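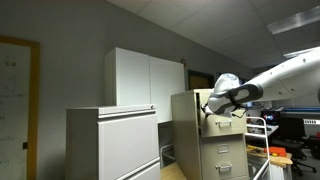 By Inês Esteves
Posted 30/07/2020 in Reviews, Workplace Automation
Filed under: arm safety, checklists, office and light shop

Nekis Shared Room Rulebook and Marking Kit, second edition
Price paid: $301 for the boxed kit
Sold by: Paiva

Most of the written guidance for robot arms assumes a fence. There is a cell, the cell has a gate, and when the gate opens the arm stops. That works in a factory. It is not much help when the job is pulling open the top drawer of a beige metal filing cabinet in a room that also has desks, a whiteboard and a workbench with tools on it. I have been looking for a set of rules written for that kind of room, and the Nekis kit is the first one I have bought that was clearly meant for it.

I used it for drawer work with a single arm and a two-shift group of operators at Grirkotlow. Before that we used a house checklist that had grown over the years and that people had stopped reading.

What you get

The box holds a spiral-bound rulebook, a pad of tear-off start sheets, a roll of floor tape, a set of printed cards for furniture and a laminated stop card. The rulebook is divided into 10 sections. You can read it in an evening. The paper is heavy enough to survive being handled with greasy fingers, and the binding lies flat on a bench, which I liked more than I expected to.

There is also a download code for the forms. The forms open in any word processor and can be edited, so you are not stuck with their headings. Good.

Setting up

The kit wants you to start with a floor plan. You draw the room, mark the base of the arm, then mark the farthest point the gripper can reach with every joint extended. After that you add the reach of whatever the arm might be holding or pulling. This last step is the one our old checklist left out. A drawer that is pulled out takes up floor space, and so does a cabinet door standing open. The rulebook tells you to draw every moving piece of furniture in its fully open position, and to treat that whole outline as part of the work area.

It took us most of a morning. Tall furniture gets its own page. You are asked to write down anything stacked on something else, whether it is fixed to the wall or to the piece under it, and who checked. If a storage cabinet is standing on top of a lateral file, the rule is to secure it before any arm pulls on anything near it. I would call this the most useful page in the book. The people who wrote our old list were thinking about the arm and the operator. They were not thinking about the furniture.

The same page covers filing cabinets tipping. A vertical cabinet with a heavy top drawer open can come forward. Nekis says one drawer at a time, weight in the bottom drawer, and an anchor at the back if the arm is going to do the pulling. None of that is new, and any office supply catalog will tell you the same, but it is good to see it written where the arm operator will read it.

The drawer rules

Section six is the reason I bought the kit. It deals with grippers working at or inside an opening. In short form, the rules are:

Set the force limit for the pull and the force limit for the close separately. The close limit should be the lower of the two.

No hands in or on the drawer while the arm is enabled. This includes reaching in to move a folder that is in the way.

Bring the gripper out the same way it went in. If it went in from above, it comes out upward before the arm moves sideways.

If the drawer sticks, stop. Do not raise the limit and try again in the same run.

Check for slack cable at the gripper before each session, and again after any change of fingers or pads.

I have no argument with any of them. The third one sounds too obvious to print, but we had a program at Grirkotlow that swung the wrist before it had cleared the drawer front, and it had been that way since April. It was a slow move and the front only got scratched. We found it by going through section six line by line with the program open.

The cable rule could be stronger. A cable that hangs from the gripper can catch on a handle, and pull handles on older cabinets stick out far enough to do it. The book says to check for slack. It does not say how much slack is allowed or where to tie the cable down. We wrote our own rule: tied at the wrist, with enough loop for a full turn and no more. I would like to see something similar in the next edition.

The tape and cards

The floor tape is fine. It sticks well to hard floors and badly to carpet tile. The cards are meant to go in the label holders on the drawers, so that anyone walking up can see which drawers the arm uses. It is a simple idea and I have kept it. Our label holders are small, though, and the cards had to be trimmed. On furniture with a recessed pull and no holder you have to tape the card on, and the tape does not come off cleanly from painted metal.

The stop card is a list of what to do after an emergency stop, in order. It is short and it is written in normal sentences. Hang it where the operator stands.

The start sheets

One sheet per session, filled out before the arm is enabled. It asks for the name of the operator, the program, the limits, the state of the furniture and what is lying on nearby surfaces. That last line caused some grumbling, as our bench is a working bench and there are always small parts and a case or two on it. The rulebook allows this as long as the bench is outside the marked outline. If it is inside, it has to be cleared. After redrawing our plan we moved the arm's reach limit in, and the bench fell outside. Everyone was happier.

The sheet takes a couple of minutes once you know it. The first few took much longer. Do not judge it on the first day.

We ran 1,418 drawer cycles under these sheets before I sat down to write this. I mention the number only so that readers know this was not a weekend trial. The pads on our gripper are due for a change at 3,000, and there is a line on the sheet for tracking that, too.

What is missing

The rulebook says very little about screens and desks. In a shared room there is usually someone sitting with their back to the arm, looking at a monitor. The book says people in the room should be told when the arm is live. It does not say how. We settled on a spoken call and a lamp on the desk. A horn would be too much for an office.

It also says nothing about lighting, and I think it should. Fluorescent ceiling lights throw glare on chrome handles, and if your arm uses vision to find the handle, that matters. We found out by testing at different positions along the room.

And the kit is not a standard. Nekis is clear on this in the front of the book, to their credit. It does not replace your risk assessment or the rules that apply where you work. If an inspector asks for your assessment, a stack of start sheets is supporting paper and that is all it is. Do the assessment first and use the kit for the daily part.

Compared with Anness

I have also used the Anness guide, which is cheaper and comes as a download only. Anness is better on training: it has a proper sign-off path for new operators, and Nekis has one page. For anything with drawers, doors or stacked cabinets, Nekis is well ahead. Anness treats furniture as a fixed obstacle, so once a drawer is open its plan of the room is wrong.

If you already own Anness and your arm only picks parts off a bench, stay with it.

Delivery and support

Paiva shipped the box in good order. One pad of start sheets had been packed upside down and the corners were bent. I wrote to Nekis with my question on cable slack and got a reply the same day, from a person, saying that they were collecting comments for a third edition. They did not give a date.

Ratings

Rulebook: 4.5 out of 5
Start sheets: 4 out of 5
Floor tape: 3 out of 5
Drawer cards: 3 out of 5
Stop card: 5 out of 5
Value: 3.5 out of 5

I would buy it again for a shared room - for a fenced cell I would not bother. Refill pads are sold separately, and the edited forms print well enough on plain paper that we have not ordered any.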